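Friday, late

Spent the day at Kandasamy going over the simulated room with Gopinath. He has the tidying test up to 678 runs. The job is simple enough to say out loud: pick up what is on the floor, move the plant without tipping it, leave the ornaments alone. My mother did that every morning before work.

Parvaneh Daneshvar came by at 2 and asked when she could have one for her own apartment. Gopinath told her not this year. She said she would keep her broom. I think he is right, though he was more cheerful about it than I was.

Picking up a box is fine now. Thin things and leafy things are still bad, and so is anything shiny. I wrote that in the Butbridge report in July and could paste the same line in again.
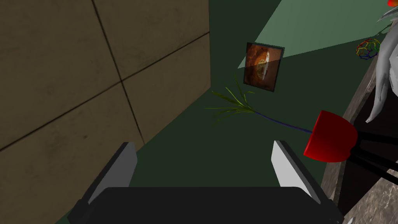
Notebook 2, p. 108

Gripper open, nothing in it yet. The red pot on its black stand is what worries me, with the long thin stem and the gray sculpture so near. I would use two hands for that myself. The small framed picture on the green ought to be easier, if the fingers can get under an edge.

Gopinath wants to start on the pot Monday. I asked for the picture first. Left at 6, bought rice and dish soap, washed up by hand.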